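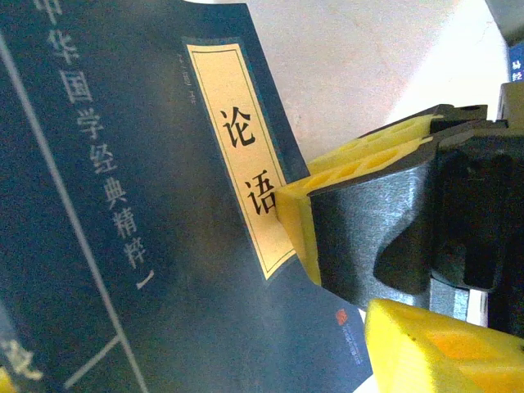 Aug 10, 2022

Shelf day at the Imstead room, and a slow one, which I rather enjoyed. The plan was to get the Chinese classics out of the Drellis cartons and into some kind of order, and of course I kept stopping to look at covers (I can't be trusted with a box of books). They're from the series 中华国学经典精粹, dark navy, and the Analects, 论语, has its title in black brush-style characters on a tall pale yellow label. Very handsome! I gave it the left end of the middle shelf, where it's easy to reach.

The shelf is 80 cm wide inside, and I'm leaving a 12 cm gap on the right for whatever Sukprasert sends over in November. If nothing comes we can spread things out again. Small volumes go in front of the tall atlases for now, though I'd still like a proper riser back there, and I've put two bookends aside for it.

One thing for whoever does the cards: please copy titles in the characters as printed, then add the pinyin underneath. Last time we had pinyin only, and I spent half a morning going back and forth to the shelf.

The spines are easier to work from than I feared. 梦溪笔谈 has its title in bold gold, larger than the series name over it, so I could copy it with the book standing up.

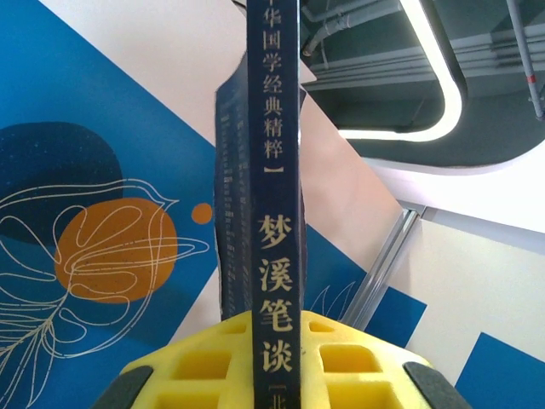 Still to do

- Cards for the lower shelf, two per title
- Ask Govulmont for more of the cream card stock
- Wipe down the empty cartons and fold them flat
- Decide on author order or title order (I lean toward title)

Filed under: Shelving & Cataloging

Recent entries
Mending tape, second try
Moving the tall atlases
Card stock samples from Govulmont

Contact the Imstead room | © Imstead Workshop Notes | Back to top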